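4 Tischplatte ölen und pflegen

Dieser Abschnitt gilt für alle Tische der Serie Urkus mit unbehandelter Platte aus Holz. Wenn Sie den Tisch mit der Oberfläche »lackiert« bestellt haben, lesen Sie bitte weiter in Abschnitt 5. Das Gestell muss schon montiert sein und der Tisch muss auf allen Füßen fest stehen.

4.1 Was Sie brauchen

Pflegeöl Movska, Dose mit 300 ml
Schleifpapier mit Körnung 180 und 240
Schleifklotz aus Kork
zwei Tücher aus Baumwolle, ohne Fusseln
Handschuhe
einen Eimer mit Wasser und Deckel

Das Öl ist im Lieferumfang nicht enthalten. Andere Öle können Sie auch nehmen, aber mischen Sie nie zwei verschiedene Produkte auf derselben Platte.

4.2 Vorbereiten

1. Stellen Sie den Tisch in einen Raum mit guter Lüftung. Die Temperatur soll nicht unter 15 Grad liegen.

2. Wischen Sie den Staub trocken ab. Noch kein Wasser benutzen.

3. Suchen Sie die Richtung der Maserung. Alle weiteren Arbeiten, also Schleifen, Ölen und Nachreiben, machen Sie immer in dieser Richtung.

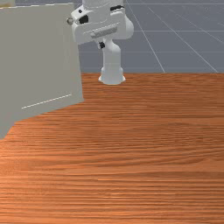 Abb. 7: Maserung in Längsstreifen, Arbeitsrichtung von links nach rechts oder zurück

4. Schleifen Sie mit Körnung 180 und wenig Druck. Kanten nur einmal überziehen, sonst werden sie rund.

5. Wischen Sie die Platte mit einem leicht feuchten Tuch ab und lassen Sie sie ganz trocknen. Die Fasern stellen sich dabei auf – das ist normal.

6. Schleifen Sie mit Körnung 240 nach und entfernen Sie den Staub.

4.3 Ölen

1. Rühren Sie das Öl gut um. Nicht schütteln, es entstehen sonst Blasen.

2. Geben Sie wenig Öl auf das Tuch und verteilen Sie es dünn. Beginnen Sie an der hinteren Kante und arbeiten Sie zu sich hin.

3. Warten Sie 20 Minuten. Danach nehmen Sie das Öl, welches noch auf der Fläche steht, mit dem zweiten Tuch vollständig ab.

4. Lassen Sie die Platte über Nacht trocknen und wiederholen Sie die Schritte 2 und 3.

5. Ölen Sie auch die Unterseite, wenigstens einmal. Eine Platte mit Öl nur auf einer Seite kann sich verziehen.

ACHTUNG: Tücher mit Öl können sich selbst entzünden! Legen Sie die Tücher sofort nach der Arbeit in den Eimer mit Wasser und schließen Sie den Deckel. Nicht zusammengeknüllt liegen lassen, auch nicht für kurze Zeit.

Hinweis: Die volle Härte ist nach 5 Tagen erreicht. Bis dahin bitte keine nassen Gläser und keine Tischdecke auf die Platte legen.

4.4 Pflege im Alltag

Flüssigkeiten gleich abwischen. Für die Reinigung genügt lauwarmes Wasser mit etwas neutraler Seife. Mikrofasertücher und Scheuermilch sind nicht geeignet.

Wir empfehlen einmal im Jahr eine neue dünne Schicht, am besten im März, wenn die Heizperiode zu Ende geht. Einzelne Flecken können Sie auch lokal mit Körnung 240 ausschleifen und nachölen. Die Stelle ist am Anfang etwas dunkler – der Unterschied wird mit der Zeit kleiner.

Ersatzteile und Öl bestellen Sie unter der Artikelnummer 2000-69.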